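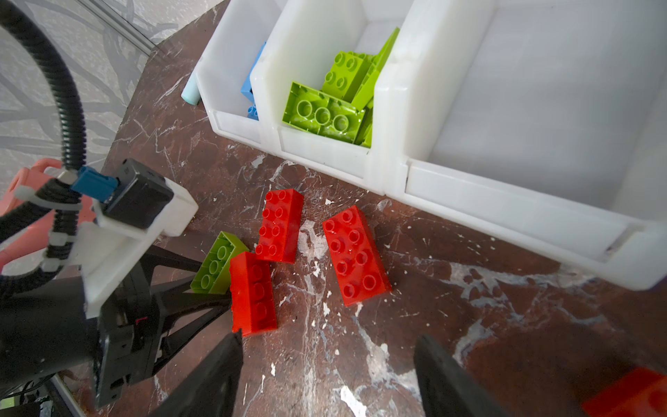

A reader commented under my last post that a 70 percent chance of rain is a cop-out, and that if the forecaster knew his business he'd say yes or no and live with it. Another reader agreed with him, a little more rudely, and by the time I'd had my coffee there was a proper argument going on down there. I love it! I typed a reply, it got much too long for the comment box, and so it's a post.

I used to think the same thing. When I moved to Wetden I treated anything over half as "yes" and anything under half as "no," and I was angry with the radio most weeks. Then I started keeping a notebook. Every evening I write down the chance of rain the forecast gives for the next day, and the next evening I write down whether my gauge caught anything. That's the whole system. It takes less time than brushing my teeth.

What I was after was the pages where the forecast said 70. If those days are all wet, the forecast is too timid. If half of them are dry, it's too sure of itself. What you want to see is rain on seven days out of every ten, which means three dry days where you carried an umbrella for no reason and felt silly. Those three days are part of the deal. The number told you they were coming, it just couldn't tell you which ones they'd be.

My notebook comes out pretty close for the next-day forecast (closer than I expected, considering how much I'd been grumbling). Past 48 hours it gets mushy. The forecast for the end of the week wanders up and down every time they update it, and I've stopped writing those down. If I'm planning something for Saturday I look on Thursday night and not before.

Now, the part where I have some sympathy for the yes-or-no crowd. Our forecast is made for Wetden as a whole, and Wetden isn't flat. The top of Brouwer hill is 700 feet above the river, and when the wind comes out of the west the far side gets soaked while we sit in the dry like kings. A friend over in Fondmont gets rain out of showers that never come near me. So when the app shows one little cloud for the whole area, one of us is going to be cross with it, and we take turns.

You also have to know what the percentage is for. I had this wrong for years. I thought 70 percent meant it would rain for most of the day, or over most of the town. It's the chance of getting measurable rain at your spot sometime in the period they're talking about. Ten minutes at breakfast counts. So does a drizzle at 2 a.m. that you slept right through! Several of my "dry" days got corrected once I bought a gauge that keeps track of the time, because the ground had dried off before I'd even found my slippers. 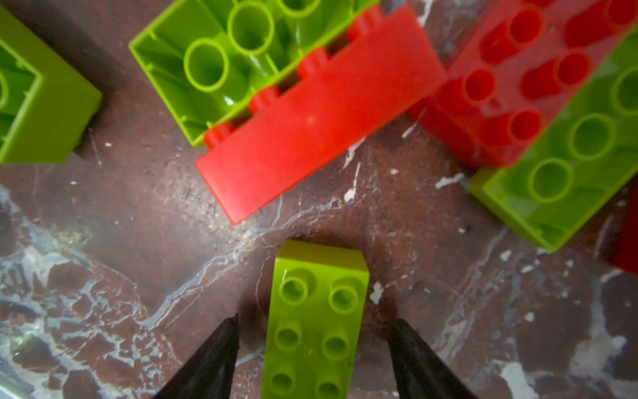 Green brick, six studs showing.

People always ask about the gauge, so: it's a Tilteck, the basic one, with the little bucket inside that tips back and forth. I like it fine. It reads low in a real downpour, and spiders are very fond of it, so I take the funnel off and clean it out when I remember. Before that I had a plain plastic tube on a fence post, and if you don't mind walking out in your robe every morning the tube is just as good for this – maybe better, there's less to go wrong. Put it well away from the house and out from under the trees. Mine was under the maple for its whole first summer, and I've had to throw out everything I wrote down from then.

Back to the cop-out question. Say you're pouring concrete, and a wet day costs you the whole slab. You might call it off at 30 percent. I'm hanging out sheets, and if they get rained on I hang them out again, so I'll gamble at 60. One "yes" or "no" can't serve both of us. Somebody in an office would have to decide how much we each mind getting wet, and I'd much rather do that myself, with the number in front of me.

I do wish they'd say when, though. "Rain likely" for a whole day is a big lump of time, and the hourly version on my phone jumps around so much I don't trust it past lunch. A plain sentence, something like "mostly after dark, could start earlier on the hills," would do me more good than all those tiny clouds. The old radio forecast used to talk like that, and I miss it.

If any of you want to try the notebook thing, start in October around here, when the weather changes its mind every other day and you get a good mix of numbers. Pick one forecast and stick with it, and write it down at the same time every evening. I do mine at 6 while the potatoes are on. And send me your pages, especially if you live on the wet side of the hill!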